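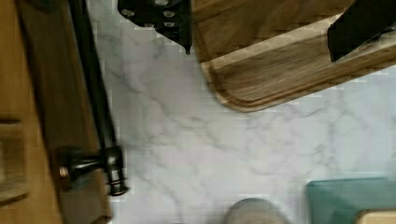 The aim of our project was to write a planner node that keeps the gripper a safe distance above the bench while it moves between items. The old node, which we were given at the start, used one fixed bench height typed into a config file, and it had no idea of anything that sat higher than the bench. Our node, called Zendasen, fits a plane to the bench and then looks for raised regions on it. Most of our trouble came from the wrist view. The marble has grey veins running across it, and where the cutting board meets the stone there is a rounded corner with a juice groove just inside it. Our first edge detector treated all three the same way. A vein, the outside of the board and the groove all came back as a step in height, so the planner kept lifting the arm over flat stone.

We fixed this in two stages. First we stopped using colour edges by themselves and only kept an edge if the depth on its two sides differed by more than a set limit. Then we masked out the fingers. They are always in the wrist view, and the depth readings near them are poor. The mask is worked out from the gripper opening, so it has to be updated every cycle.

Test data

We recorded 878 wrist frames and labelled 117 of them by hand. Labelling was slow and we would start it earlier if we did the project again. The labels are only three classes: bench, raised surface and ignore. Anything we couldn't agree on went into ignore.
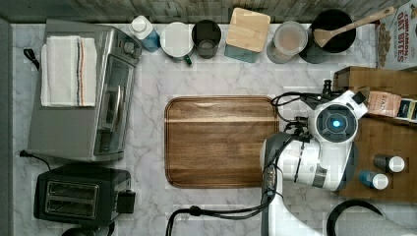
The planner itself is a plain sampling planner from the Chang library, which the course supplies. We did not change how it searches. We changed the cost it uses, so that a path gets more expensive as the fingertips come closer to a raised surface, and we added a hard stop at the fitted plane. Getting the weights right took longer than writing the code. With the cost too high the arm took long loops to reach the back of the bench. With it too low we were more or less back to the old node.

We also found a timing fault. The joint angles and the depth frames were being matched by arrival time, and the depth frames arrive late when the machine is busy. During fast moves this tilted the fitted plane. Matching on the capture stamp cured it – this was a change of four lines, merged on 7/9/20, and it helped more than anything else we did.

Results

We ran 59 planned moves with the final version. There were 2 false stops, both when the board took up most of the view and the plane was fitted to the board instead of the bench. We have not fixed this. A limit on how far the plane may shift between frames would probably do it.

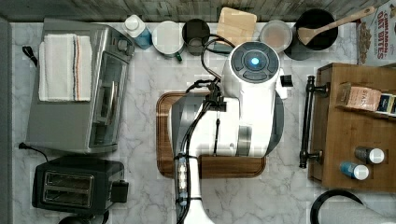 Robot Software Group, School of Engineering, Flundurport College

The code is in the Zorketley repository under planning/bench_height. The branch from March is kept for comparison but it won't build against the current message types. To run the node, start the depth driver first, wait for the plane status to read "fitted", then launch the planner. If the status stays on "searching", move the arm by hand to a higher pose and restart the node.

Known problems still open:

Reflections off steel can show up as small raised regions.
The finger mask is too wide when the gripper is nearly closed.
Log files aren't rotated.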